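Household and Workshop Tips: Can a Machine Clear the Toy Bin Yet?
Home Skills Advice Service, Nanitstead

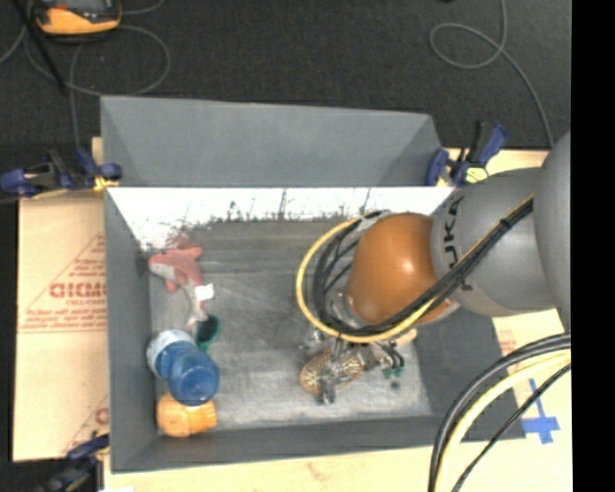 A robot arm reaches into a gray bin holding a shark-shaped plush toy and other mixed items.

The Advice Service receives regular inquiries from residents, child care providers and small workshops asking whether a machine can be relied upon to pick up, sort and put away ordinary objects. This page sets out our current position. It also gives practical guidance on sorting a mixed bin by hand, and on preparing a bin or bench for any automated equipment that may be used there.

The page was prepared by Farzana Paracha and Peiyu Yao and was last reviewed in July.

Current position

Robot vacuums and robot mowers are suitable for general household use, subject to the maker's instructions. Machines that pick up loose objects of differing shape are not yet suitable for unsupervised use in the home. In a workshop they may be suitable where the parts are alike, the bin is fixed in position and a trained person is present.

The difficulty lies in the mixture. A soft toy folds when it is gripped. A smooth rounded bottle can roll. Something small may lie underneath something larger, or hard against a wall where fingers of any kind have little room to close. A person deals with all of this without much thought, usually by pushing things aside with the back of the hand. Machines are improving at the same task, but they remain slow, and a dropped item is often left where it fell.

Chores and our present advice

Vacuuming level floors: machine suitable. Pick up cords, socks and small toys first.
Mowing level lawns: machine suitable with a marked boundary.
Washing dishes: machine suitable. Loading and unloading remain hand work.
Folding laundry: by hand.
Clearing a toy bin: by hand.
Sorting mixed hardware: by hand, with a magnet and trays.
Moving identical parts from a fixed bin: machine suitable in a supervised workshop.
Wiping shelves and window sills: by hand.

Sorting a mixed bin by hand

Take out the largest soft items first and set them to one side. They hide what is beneath them and make the bin look fuller than it is.

Stand bottles and other containers upright on the table as they come out. Check that caps are tight before doing so.

Do not reach blindly into the corners. Tip the bin gently toward you and let small pieces slide to the front. In a workshop bin that may hold blades or swarf, wear cut-resistant gloves and use a scoop.

Sort by where a thing is kept, and only afterward by what kind of thing it is. Households that begin by kind tend to end the afternoon with tidy piles on the floor and no room on the shelf.

Wipe the empty bin with a damp cloth and a little dish soap. Scuffs on hard plastic are harmless and may be left. For sticky marks, hold a warm cloth against the spot for a few minutes before rubbing. Dry the bin fully before soft toys go back in.

Plush toys should be checked for loose seams and read for care instructions at the tag. Most may be washed on a gentle cycle inside a pillowcase and dried flat. Toys with a battery pack must be cleaned on the surface only.

Preparing a bin for a machine

The following applies to workshops and school shops in the Nanitstead area that already operate a picking arm or intend to borrow one.

1. Fix the bin. A bin that shifts when it is knocked will spoil every grasp that follows. Bar clamps at the corners are adequate for light work. Keep the handles out of the arm's path, and check them at the start of each shift.

2. Mark the position. Colored tape on the bench beside a corner of the bin allows it to be returned to the same place after cleaning. Replace the tape when it begins to lift.

3. Control the cables. Hoses and cables on a moving arm need enough slack for the full reach and no more. Tie them in a bundle, then run the arm slowly through its whole travel and watch for snagging.

4. Do not overfill. Items should lie mainly in one layer. Washington Moura, who supervises the Ondier school shop, limits each load to what can be seen from directly above, and we recommend the same rule.

5. Keep hands out. The arm must be stopped, and confirmed to be stopped, before anyone reaches into the bin. This applies equally to a machine that appears to be idle.

6. Choose a plain bin. Shiny or clear bins reflect light and can confuse a camera. A matte bin in a single color is preferable.

What we have observed

Kalkidan Worku of the Minhas repair workshop kept a log of mixed picks on a leased arm. Of 351 attempts, 200 ended with the item in the correct tray. The log did not record how long each attempt took, and the items were changed partway through, so the figures should be read with some caution. Soft goods did better than Ms. Worku had expected. Flat items lying against the wall of the bin did worst.

The same workshop continues to sort its returned parts by hand at the end of the day, and has no plans to alter that arrangement.

Before buying

Residents considering any household machine that claims to tidy or pick up should ask the seller the following in writing:

What is the heaviest item it will lift?
Will it handle fabric, and has this been tried with fabric of the kind in your home?
What does it do when it drops something?
Can it be stopped with one button, and can a child reach that button?
Who repairs it, and where?

A demonstration using the seller's own objects is of limited value. Bring a bag of your own.

Further help

The Nudon branch holds a hand-sorting session for parents and child care staff each month. Attendance is free, and trays are provided. Workshop operators may request a bench visit from Sevim Karabulut, who will check clamps, cable runs and stop buttons. Requests should be made at the front desk before 4 p.m. Printed copies of this page are available at both branches.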